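2024-11-06

Third day with the Vorkley kit. I slept badly and started late, after ten. The trial runs to the end of the week and I have to tell Fergal Foley whether we keep it or send it back, so I am writing down what I can while I remember it.

The setup guide is better than the one we had in April from Zornonov. It is short, the steps are in the right order, and the drawings match the parts. Calibration took 7 minutes this morning. On the first day it took most of an hour, but that was my fault for skipping the page on joint zero. Rin Okabe had told me to read it and I said I had.

Cost is still the problem. The two-arm package is 900 a month on the trial rate and goes to 1000 after that. Support is included, but only by email, and only on the plan we are on now. I wrote to them yesterday about the left wrist connector and had an answer before supper. It said to reseat the plug and check the strain relief. I did both. I will see if the dropout comes back.

Spent the first part of the morning on towels. Towels are fine. The fingers are thin enough to get under an edge and the default grip force is right for terry cloth without any changes. I would be happy to show Fergal the towels. The thinner things are harder. A pillowcase needs the force turned down, and the menu for that is buried three screens deep – I have written the path on a piece of tape and stuck it to my laptop.

After that I moved on to the bag tasks. The kit comes with a set of sample routines, and one is for handling soft bags and what is in them. The brochure makes a lot of this. It says "everyday household items," and I wanted to try it at home on my own things, near my own sofa, with the fan and the cords where they always are. A clean table in the office would tell me very little.

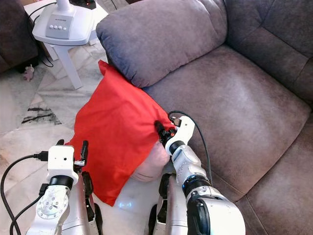
Cloth is where I would want more from the software. It treats a bag as a box with a top and a bottom, and once the fabric folds over on itself the plan on the screen stops making much sense. You can take over by hand at any point and the arms follow well, with very little lag. So as a teleoperated kit I rate it highly. As something that does the job alone, I would not sign for it yet.

Noise is low. I had the radio on and could follow it. The cables are my other complaint. They are long and stiff, and I spend too much time thinking about where they will go when an arm swings. Rin says Wimerier sells a sleeve that fits and that Nakajima used to make a better one. I will look tomorrow.

Logs for today are copied over. The drive is 80 percent full, so I need to clear it before the next batch. Still to do: the long run with no breaks, the emergency stop from the handset, and packing the whole thing back into its case, which I am not looking forward to. Fergal wants one page from me, with a yes or a no at the top. Leftover soup for supper.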